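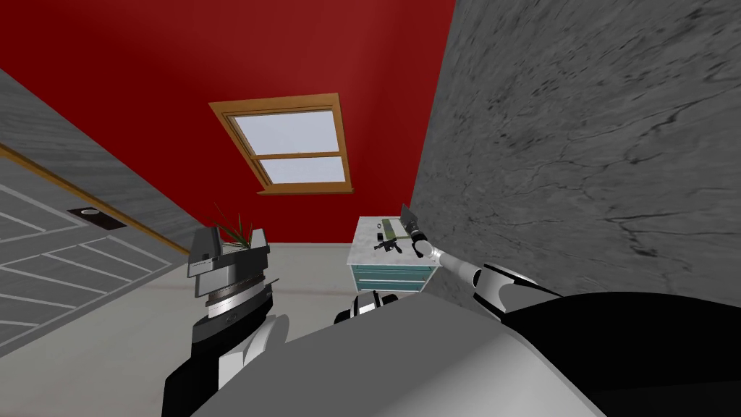
Kokeo Oral History Project
Second progress report to the Ranasinghe Fund
Apr 29, 2024
Prepared by Shigeru Kuroda

You asked for a shorter report this time. I have done my best, and the first one is still available to anyone who wants the appendices.

Where we are

The grant pays for recorded interviews with people who worked at the Drullon cannery, or who lived close enough to smell it. We promised you 50 finished interviews by the end of the grant. We have 41 recorded, 33 transcribed, and 28 that have been read and approved by the person who gave them. The last number is the one that matters and the one that moves slowest. People who talked happily for an afternoon go very quiet when they see how often they said "you know." One man returned his transcript with every contraction spelled out, so that he now sounds like a treaty.

I expect to reach the full number. I had expected to reach it sooner, and my November report says so in a confident paragraph that I would be glad if you did not reread.

What people talk about

We went in with a list of questions on wages, shifts, the strike and the closing. We get answers to those, mostly short. What people want to talk about is lunch. Where they ate it, who they ate it with, who was not welcome at which table, and a long-running matter of a stolen pie that three separate speakers blame on three separate people, two of whom are dead and one of whom is on our list for May. I have stopped steering them away from it. The seating at lunch tells you more about how the packing floor was run than anything in the company newsletter, and the newsletter never mentions the pie.

The strike material is better than I had hoped. We now have accounts from both sides of the gate, including a former shift foreman who had turned us down twice and then called to ask why we had given up so easily. His interview runs well over four hours. He has asked that the part about his brother-in-law stay closed during the brother-in-law's lifetime, and we have agreed in writing.

Transcription

This is where the trouble has been. The budget assumed that the Ondent software would produce a draft good enough to correct by ear. It does well with one speaker in a quiet room. It does less well with a married couple, a kettle and a dog. It also has firm ideas about local names and turned "Drullon" into "dull on" all the way through the first batch, which gave several pages an unintended air of criticism.

We now type the harder recordings from scratch and use the software for the rest. That costs more hours. I moved money from the travel line to cover it, within the limit your guidelines allow, and most of our speakers turn out to live within walking distance of the bus anyway.

Photographs and papers

We did not ask for these, and they keep coming. Speakers bring envelopes, shoe boxes and in one case a suitcase they would prefer not to carry home. We have scanned 609 items so far. Many have no names on the back. A few have names on the back that the next visitor will tell you are wrong, with some heat.

None of this was in the application. I would like to keep doing it, at a low level, when the scanner is free. Originals go back to their owners after scanning. The suitcase is still with us, despite two phone calls.

Money

We have spent 64 percent of the grant. Transcription is over its line and travel is under by nearly the same amount. Equipment is on budget, helped by the fact that both recorders have survived. One was dropped into a planter and carried on, and the resulting interview has a rustling quality in the second half. The full table has gone to your office separately, in the format you sent, with the columns you asked me last time to stop rearranging.

Changes since November

The listening evening planned for February was moved to March because of ice. Attendance was good, and most people stayed to the end. We played 90 minutes of clips, which was too much. Next time we will play half that and leave more room for the arguing afterward, which people plainly preferred and which gave us four new names to contact.

The public website is late. The pages exist and can be searched, but I do not want to open them before the speakers have signed off on their own words, for reasons the treaty gentleman will understand. I now expect to open it in August with the approved interviews only, and to add others as they clear.

What comes next

Nine interviews remain. Six are booked. Two of the others depend on health and one depends on forgiveness, and I can't put a date on either. If any fall through we have a waiting list, mainly former office staff, who feel they have been overlooked and have written to say so in very good handwriting.

Transcripts will continue through the summer. The school packet is drafted and is being tried out by two teachers, one of whom has asked for less about fish.

One request

We would like permission to move the end date back by two months, with no extra money. That would let the slow readers finish reading and let me stop calling them. A reply by the end of May would be helpful, as I need to tell the transcribers whether to take other work in the fall.

Shigeru Kuroda
Project lead, Kokeo Oral History Project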